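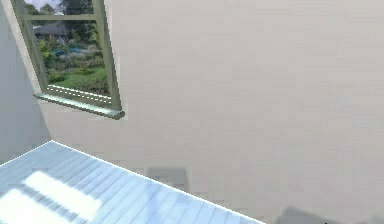
Interior Walls and Windows - Pre-Occupancy Inspection Checklist
Site: Adstead, Unit 11
Inspection month: October
Form supplied by Skurix

Ratings: S = satisfactory, M = monitor, R = repair before handover, N = not inspected

1. Wall surfaces
1.1 Paint finish, main rooms - S
1.2 Hairline cracks at ceiling line - M
Comment: Two cracks in the rear bedroom, both over the closet door. Ends marked in pencil. Recheck after the heating has been on for 4 weeks.
1.3 Corner joints, plumb and sealed - S
1.4 Moisture reading at base of exterior walls - R
Comment: High reading behind the bathroom door. Take off baseboard, check supply line, retest before closing up.

2. Windows
2.1 Sash opens and closes without force - S
2.2 Locks engage fully - R
Comment: Kitchen lock does not catch. Strike plate set too low. Swanson to refit.
2.3 Opening limiters fitted, upper floor - M
Comment: Fitted in both bedrooms. Landing limiter has one screw missing.
2.4 Exterior caulk - N
Comment: No ladder access on Thursday. Carry over to next visit.
2.5 Safety glass mark on low panes - S

3. Electrical, walls only
3.1 Cover plates tight, no gaps - S
3.2 GFCI outlets trip and reset - S
Comment: Kitchen and bathroom tested with plug-in tester. Garage circuit was off at the panel - not tested.

4. Exits and alarms
4.1 Bedroom window usable as exit - S
4.2 Smoke alarms sound on test - R
Comment: Hall alarm silent. Replace the unit, battery is good.
4.3 Stair handrail secure - S

Handover status: HOLD. Items 1.4, 2.2 and 4.2 must be closed and signed before keys are released. Send the completed form to the Tunavby office with moisture readings attached.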